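Neker opens hand-held teaching kit to outside labs and small shops

GRASTHOLM, 15 December 2020 – Neker today said its hand-held teaching kit for robot arms will ship to outside customers starting in January. First run is 500 kits. Orders open now through the Neker web site.

The kit lets a person show a robot a job by hand. Pick up the gripper, do the task, put it down. The recording goes to the training software, called Tinent, and the arm is trained from that. No code to write, no teach pendant.

"We spent too long on joysticks," said Boyang Fu, who heads the product team at Neker. "Remote control is fine for some things and we still sell it. But a person driving an arm from across the room is slow, and they get tired, and then the recordings get worse through the afternoon. Put the gripper in their hand and they just do it."

What's in the kit

Each kit has one hand-held gripper with two finger pads, one wide-view camera, a charging dock, a spare set of pads and a one-year seat of Tinent. The fingers close the same way the fingers on the matching arm gripper do, so a grasp shown by hand is one the arm can repeat. Customers who already own the Neker remote control station can mix both kinds of recordings in the same training job.

Kitchen tasks first

The launch set of recordings covers kitchen work – picking up utensils, passing them over, hanging them up, putting them in a drawer. Neker picked kitchens becuase the tools are cheap, everybody knows how to use them and they are hard for a robot. Handles are round, or tapered, or both. Weight is all at one end. Grab one too low and it tips.

Some 3000 recordings are in the set at launch, all made by hand with the same gripper customers will get. Another 3000 made by remote control are included for comparison, same tasks. Both are free to kit owners. 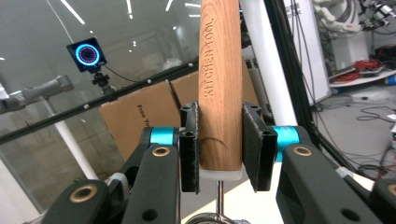
Early trial at Essien

Essien, a contract packing firm, had 3 kits on its floor this fall. Line staff did the showing, not engineers. First task was loading long-handled utensils into gift boxes, upright, printed side of the handle facing out.

"I gave it to the people who pack the boxes and went to a meeting," said Baoshan Fu, operations manager at Essien. "When I came back they had a list of complaints about the grip and a full morning of recordings. Good complaints too. The trigger was too stiff."

Neker has since changed the trigger spring. Kits in the first run have the softer one, trial kits will be swapped at no charge. Essien plans to keep using the kits next year and to add a second task, lids on jars.

What it does not do yet

One hand only. Two-handed recording is being tested and has no date. Very shiny and see-through objects still give the software trouble, customers should expect to record more of those. Tinent does not run on the arm controller, a separate computer is needed – specs are on the product page.

Tasks where the person can't be in the room, or where the load is too heavy to hold, should still be shown by remote control. Neker will go on supporting the remote station and its current recording format.

Price and availability

Pricing on request, with a lower rate for schools and public labs. Orders are filled in the order they come in. Customers outside the first run will go on a wait list and be told of there ship date by email.

Demo visits at the Grastholm office can be booked through the same page. Bring your own objects, nothing over what you can comfortably lift in one hand please.

About Neker

Neker makes grippers, remote control stations and training software for small robot arms. The company is based in Grastholm.

Press contact: Neker press office, Grastholm. Review kits and extra pictures on request.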